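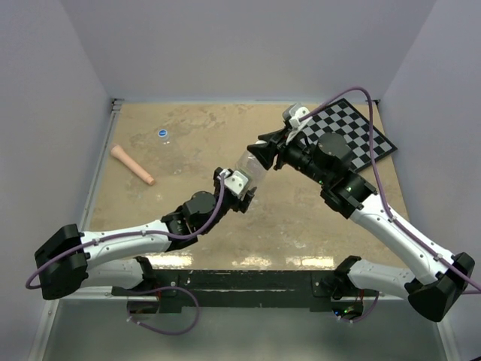
I got to Zinash Alemneh's house early and she made me sit in the kitchen and eat before she'd let me turn on the recorder. She ran the evidence room at the Geddes police department for 17 years, and I've wanted to talk to her ever since the Disasport trial wrapped up in April. You probably remember the verdict. What I wanted to hear about was the shelf.

"People think it's a vault," she told me, laughing. "It had a drop ceiling. There was a bucket under the leak."

So how does a person end up with that job? She was a records clerk, the man before her retired, and she was the only one who'd learned his filing system (index cards, pencil, no vowels). She got two hours of training and a ring of keys. Her first week, somebody handed her a wet sleeping bag and she had to call the lab to find out you can't just seal a wet thing in plastic. Paper, always paper, and dry it first!

"I still dry everything," she said. "My daughter thinks I'm nuts. I hang up my umbrella like it's going to court."

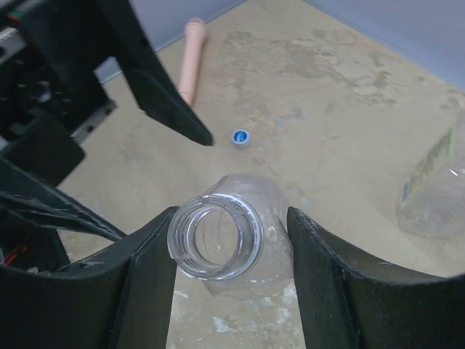 Then we got to Disasport. If you missed it, that's the sporting goods warehouse out past the rail yard, where a night manager and his cousin were charged with staging a break-in and then setting fire to the office to cover up the missing stock. The state's whole case leaned on physical stuff pulled out of the building and out of the cousin's garage. Zinash logged in 351 items. I asked her if she remembered the number or had looked it up for me.

"Oh, I remember it. I'll remember it when I'm dead."

Most of it was boring, she said, and she meant that kindly. Shoe boxes. Receipts. A padlock. Ski gloves with the tags still on. Every one of them needed a bag or a box, a number, a signature and a spot, and then every time a detective or a lawyer wanted to see one, it needed another signature going out and another coming back. The department had just moved over to a tracking program called Vomov, which she did not care for. It logged her out whenever she went to the shelf to find the thing she was logging.

"I kept a notebook on the side. The defense found out about my notebook and, boy, did I hear about it." 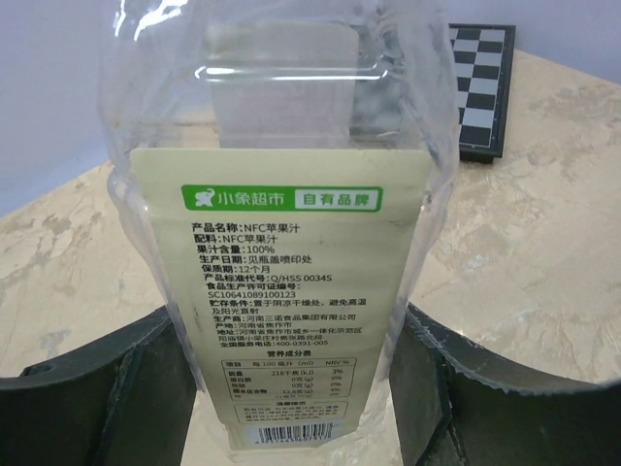

*Clear plastic bottle with a 小象超市 label.*

She sure did hear about it. Tsegereda Kumsa, who represented the cousin, kept her on the stand for some 45 minutes over one padlock. The notebook had it going out before lunch and Vomov had it going out after. I was in the gallery for that part and I thought Zinash looked furious, so I asked.

"No, no. I was hungry," she said. "She was right to ask. If I was in trouble I'd want her asking. I went up and shook her hand when it was over and I think I scared her."

I called Kumsa later and she backed this up. "She gave me the straightest answers in the whole trial," she told me. "She said the computer time was when she typed it and the notebook time was when she did it. I didn't have much left after that."
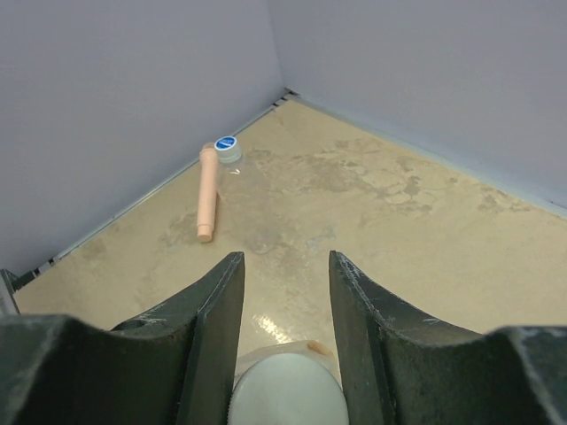

The part of the trial I had the most trouble following was the pry bar. The state's examiner spent a whole afternoon on marks in the office door frame, and I'll admit my notes from that day are mostly doodles. Zinash explained it to me in one minute. Anything that grabs or pries for a living picks up its own wear, she said, and no two pieces wear quite alike. The tip of the pry bar had nicks of its own, and the examiner was matching them to lines in the door frame. Her part was making sure the tip never touched anything between the garage and the lab, so it traveled in a stiff box, tied down, with the ends clear of the sides.

"You'd be amazed how many officers want to fit it back in the door," she said. "To see. Don't see! Give it to me!"

She left the department not long after the verdict. The old exhibits are going over to Dononby, a storage outfit on the county road, until the appeals run out, and she's been over there twice to show the new people how she had things arranged. They didn't ask her to come. She brought a cake.

Does she miss it? She thought about that one for a while.

"I miss knowing where everything is," she said. Then she got up to look for her glasses, which were on the windowsill, behind the radio.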